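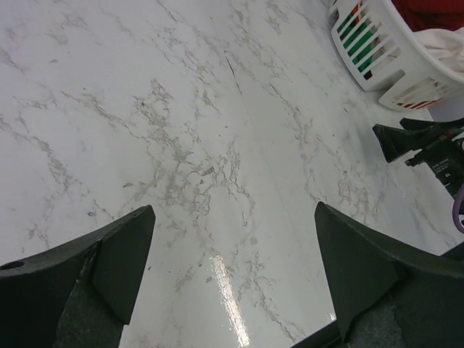
Nadis 210 Caulking Gun

Shop / Hand Tools / Sealing and Filling / Nadis 210

Reading time: 3 min
44 shares

The Nadis 210 is a hand-operated caulking gun for silicone, acrylic caulk and construction adhesive in standard cartridges. We have sold it in our Drulldale store since we opened, and it is the gun we recommend to customers who want to renew the seal around a bathtub, a sink or a window and do not want to call a contractor for it.

Many cheap guns have one problem in common. You stop pressing the trigger, but the caulk continues to come out, and the end of your line becomes a small hill. In the 210 the rod moves back a little each time you release the trigger, so the flow stops much sooner. With very soft acrylic caulk you may still see a drop at the tip. Keep a piece of paper towel in your other hand.

The trigger needs a moderate force. Customers with smaller hands have told us that it is comfortable for one bathroom, and that for a whole house they prefer to take a pause between rooms. Thick adhesive in a cold garage is harder to push, and we advise to bring the cartridge into a heated room the evening before.

What you receive

- Nadis 210 gun with smooth rod
- Cutter for the nozzle, built in the handle
- Folding needle for opening the inner seal of the cartridge
- Hook at the end of the rod, for hanging the gun on a ladder
- One spare pressure plate

Cartridges and nozzles are not included. The gun does not accept sausage packs. For these please look at the Woruvix closed-barrel model, which you will find in the same category.

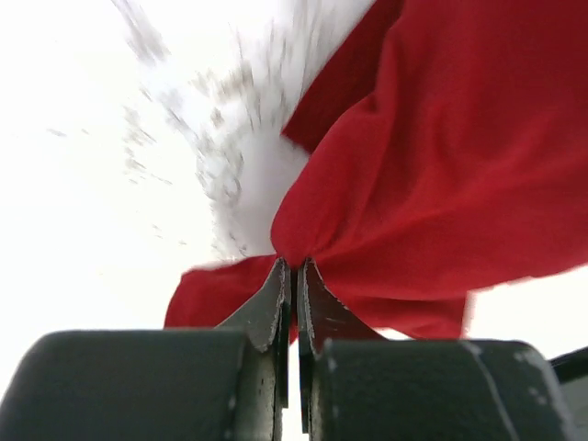

How to use it

1. Remove the old caulk completely. New silicone does not hold well on old silicone, even if the old line looks clean.
2. Wipe the joint and let it dry. After a shower this can take until the next day.
3. Put masking tape on both sides of the joint. Leave the same distance everywhere.
4. Cut the nozzle at an angle. Begin with a small opening; you can always cut more.
5. Open the inner seal with the needle, pull the rod back, and put the cartridge in from the bottom end first.
6. Press the trigger slowly and move the gun with the same speed along the joint.
7. Smooth the line with a wet finger or a profile tool and pull the tape off while the caulk is still soft.

If the joint is between a countertop and a wall, we suggest to try the gun first on cardboard. You need two or three lines to learn how quickly the caulk comes.

Details

Material of frame: painted steel
Weight: 17 oz
Handle: right or left hand
Color: gray with black trigger
Spare parts: rod, pressure plate, trigger spring

Care

Caulk which is dry on the rod makes the movement rough. Wipe the rod after each use, and once in the season put one drop of light oil where the rod enters the handle. Please do not clean the gun with a wire brush, it takes the paint off and the steel begins to rust. If the release lever becomes loose, bring the gun to our counter and we change the spring while you wait. 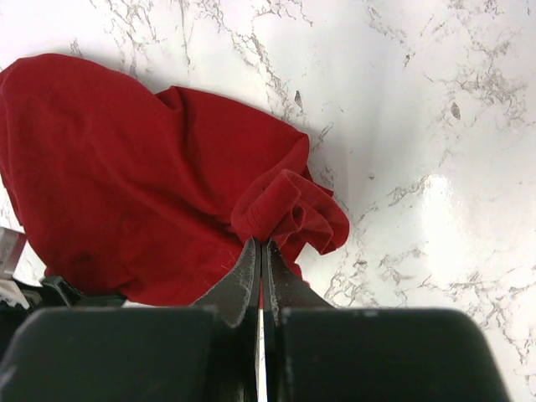
Red fabric on a white marble-pattern countertop

Ordering and pickup

Orders which we receive before noon on Friday are ready for pickup the same afternoon. You can return an unused gun with the receipt. A gun with caulk on it we cannot take back, but we will repair it if a part has failed.

For questions about which caulk is right for your surface, please ask for Jihad Boutros at the tool counter. It helps if you know what is on both sides of the joint and how wide the gap is.

1,958 views
Comments (0)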